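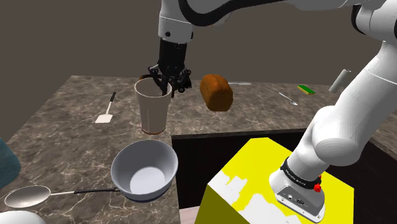 Status Reports Should Be Shorter and Less Frequent

October 2022

The weekly status report is the most expensive document most project teams produce, and it is rarely budgeted. A change request gets costed, a test environment gets costed, and the hours that go into the Thursday report are absorbed by whoever happens to be writing it.

I spent part of this year reviewing reporting practice at Plaltell, where a systems migration was running across 17 workstreams. Each workstream lead filled in a template by Wednesday noon. The project office merged the templates, corrected the formatting, chased the missing ones and issued a single file. The March edition I was given to read first ran to 39 pages. Over the life of the project, the office had logged 2948 hours under the code for reporting, and that figure excludes the time of the leads themselves, who had no code to book it to.

I do not object to reporting. A sponsor who pays for work is entitled to know its condition. My objection is to the fixed interval and the fixed template, both of which assume that every workstream changes at the same rate and in the same way. A procurement task waiting on a supplier for six weeks produces six reports with the same content. The lead, reluctant to submit the same paragraph again, rewrites it. The reader then has to work out whether the new wording means something has changed.

The color ratings make this worse. Green, amber and red are defined in the Plaltell project manual by percentage variance against baseline. In practice a lead picks amber when he or she wants attention but does not want a meeting. Two amber ratings on the same page can describe a late invoice and a failed data load. I would drop the colors and ask for two dates: the one currently promised and the one promised last time. If they match, no text is required.

Kustmont, a smaller firm with a similar portfolio, has been reporting by exception for a little over a year. A lead writes only when a date moves, a cost moves or a decision is needed from someone outside the team. Everything else sits in Flokix, where the sponsor can look it up. The usual entry is around 50 words. There was an early problem with leads who stayed silent when they should have written, and the firm handled it with a short monthly call per workstream – ten minutes, no slides.

The standard defense of the full report is that it forms an audit trail. That is a reasonable requirement, but the plan history and the decision log already meet it, and they are written at the time of the event. A weekly narrative is written afterward, often from memory. Where it disagrees with the log, an auditor will go with the log.

Offices that cannot drop the report outright could start by cutting the template to one page and moving it to every second week, then wait and see who asks for the missing sections.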